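Counting Episodes Is the Wrong Habit
16 January 2021
By Sivaprasad Shenoy
Filed under: Robot Learning / Data / Opinion

Most project reports on learned manipulation open with a number. Ours did too. The last set my group put together at Gritus was listed as 4000 episodes, and that figure went into the plan, the budget and the first slide of every talk. I want to argue that it was the least useful thing we wrote down.

An episode is one recorded attempt at a task by an operator driving the arm. It has a start state, a stream of joint positions and camera views, and an end state. A count of episodes says how many times someone pressed the start key. It says very little about how many different situations the model will have met by the time training ends.

Consider table setting and clearing, the task family we call Retent. The objects are plates, cutlery, chopstick rests and a wooden cabinet with one drawer. An operator who has done the task for an hour becomes efficient. The drawer opens to the same stop. The fork goes back to the same place. The approach path hardens into a single curve, and the next hundred episodes are that curve with noise on it.

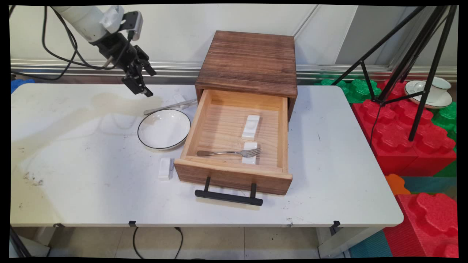
Brzozowska read a draft of this essay and objected that repetition has its uses. Her point was that a policy trained on scattered starts and inconsistent paths learns an average of them, and the average of two good grasps is often a bad one. She would sooner have clean repeats of one method than a wide set in which every operator has a private style.

I accept the part about method. Operators should agree on how a drawer is pulled and from which side a knife is taken. But the start state is a separate matter, and the two get mixed up in planning meetings. Method should be held steady. Layout should be forced to vary, and forced by a written schedule, as people asked to place things at random do it badly. They leave clear space around each object. They avoid leaning one object on another. They keep the hard cases out without meaning to.

When we sorted the set by start layout, using a coarse grid and object heading, the 4000 episodes fell into 1644 distinct layouts. The single most common layout held 62 of them. I would have traded all but a few of those for any awkward arrangement: cutlery near a see-through object, two items close enough that the fingers must choose a gap, a handle turned away from the arm.

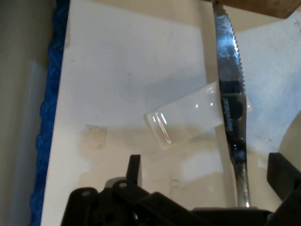

Wrist view: knife and clear block on the white board.

Clear and shiny objects deserve their own line in the schedule. Depth readings on them are poor, and their look changes with the angle of the wrist. If they turn up only by chance, the model sees too few of them to learn anything steady.

My proposal for the Usau collection, which starts in July, is plain. Report layouts first and episodes second. Cap the repeats for any layout. Keep failed attempts, marked as failed, with the step at which they went wrong. Put 2 operators on each task and swap them between layouts, so that a layout is never tied to one person's hands.

The cost is real. Resetting to a scheduled layout takes longer than dropping things back where they were, and the daily count will fall. Managers who have been shown a rising count for a year will ask what happened. They should be shown the layout table and asked to read it.

Contact | Copyright 2021 Sivaprasad Shenoy | Back to top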